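Aceite para la tabla, y otras cosas que tenía pendientes

28/02/2020
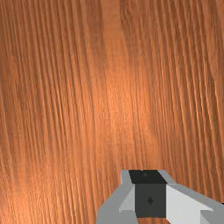 ¿Cada cuánto hay que darle aceite a una tabla de cocina? Cuando la veas mate y áspera al pasar la mano, que en mi casa es una vez al mes en invierno y bastante menos en verano.

Bueno, eso era lo que me preguntaba Delia en un correo de hace semanas y no le contesté. Perdón Delia. Lo pongo aquí y así sirve para todos.

Qué aceite. Mineral, del de farmacia, sin olor. El de oliva no, se pone rancio, y el de girasol igual. Yo lo hice con oliva dos años y la tabla olía a bodega cerrada, la tuve que lijar entera. El de linaza va bien si es puro y tienes paciencia, tarda una barbaridad en secar. Ojo con el de ferretería que suele llevar secantes, ese para comida no.

Cómo lo hago yo. Lavar con agua templada, poco jabón, secar con trapo y dejarla de pie toda la noche. De pie, no tumbada!! Tumbada se comba. Al día siguiente aceite por las dos caras y también los cantos, que todo el mundo se olvida de los cantos y es por donde bebe la madera. Esperar 40 minutos, quitar lo que sobra, y otra mano si se lo ha tragado todo.

Las manchas de remolacha: sal gorda y medio limón, frotar, aclarar. Con la cúrcuma no he podido nunca. Si alguien sabe que lo diga en los comentarios.

Olor a ajo, lo mismo del limón. O tener una tabla solo para el ajo, como hace Dardo, pero en mi cocina no cabe ni una cuchara más.

Lijado. Solo si hay cortes profundos. Grano 120 y luego 240, siempre a favor de la veta. Después se pasa un trapo húmedo, se levanta el pelillo, se deja secar y otra vez el 240. Es un rollo pero se nota muchísmo.

Lo de la cera de Planditz que me preguntabais: la probé, huele bien, me duró 3 semanas. No repito, por el precio sobre todo. Mezclando cera de abeja y aceite mineral al baño maría sale algo muy parecido, una parte de cera por cuatro de aceite, y te llena un bote de mermelada para todo el año. Cuidado al fundirla, fuego bajito, yo la primera vez me quemé dos dedos por ir con prisas.

Lavavajillas nunca, eso ya lo sabeis.

En mayo quiero ponerme por fin con los mangos de los cuchillos, que están pidiendo auxilio, y ya contaré. Me voy que se me pasan las lentejas.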